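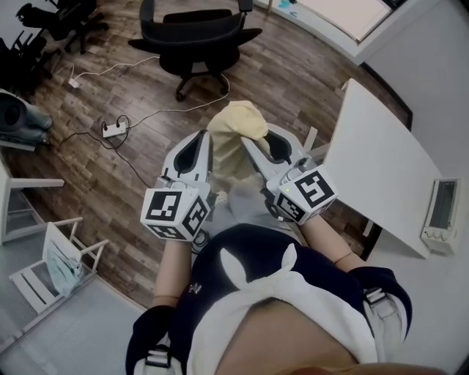
Work since the last report has centered on the pose tracker, the part of the Muvura software that turns handheld demonstrations into gripper trajectories. The tracker combines inertial data with marker detections from the head camera, and it now runs as a single pass over each recording instead of two. Cloth handling remains the hardest case for it. When both grippers close on one piece of fabric, as with the yellow cloth held between the two converging fingers, the jaws come close together and the marker cubes turn at different angles to the camera. The solver must then work from whichever faces are in view, and a cube seen mostly from one side gives a weaker estimate of rotation about the viewing axes than one showing two faces squarely.

Tracker status

The previous version treated each marker face as a separate target and averaged the results. This produced jumps in the trajectory whenever a face entered or left view. The new version fits all visible corners of a cube to one rigid model and weights them by apparent size. On the Gilmartin test set of 643 recordings, the number rejected for pose jumps fell from 23 to 9. All nine are folding tasks. In six of them the cloth covers part of a cube for longer than the inertial data can bridge.

Anayeli Ponce has written a check that flags these gaps at import. Flagged recordings are kept but excluded from training until they are reviewed by hand. The check adds around 14 seconds to the import of a full session, and we consider this acceptable.

Calibration

The offset between each cube and its gripper fingers was stored as one shared value for left and right. Measurements showed that the two sides differ enough to affect the estimated finger position, so the offsets are now stored per gripper and loaded by serial number. Old recordings have been reprocessed with the corrected values. Recordings made before the serial numbers were logged could not be matched and have been moved to the archive.

Planner interface

The export format agreed with Skornerach is in place. Each trajectory carries finger pose, jaw width and a confidence value per time step. The planner currently ignores the confidence value. Cledwyn Gape is changing the cost function so that low-confidence segments are followed loosely and high-confidence segments closely. A first version runs in simulation but has not been tried on the arm.

Open items

Clock drift between the head camera and the gripper log is corrected with one linear fit per recording. Long sessions show a residual error, and a piecewise fit is being tested. The Akico viewer still displays the old shared offset and should not be used to judge finger alignment until it is updated.

The remaining budget covers the planner change and the drift correction. Trials on the arm are planned for April and depend on delivery of the replacement wrist mount, for which the order has been placed.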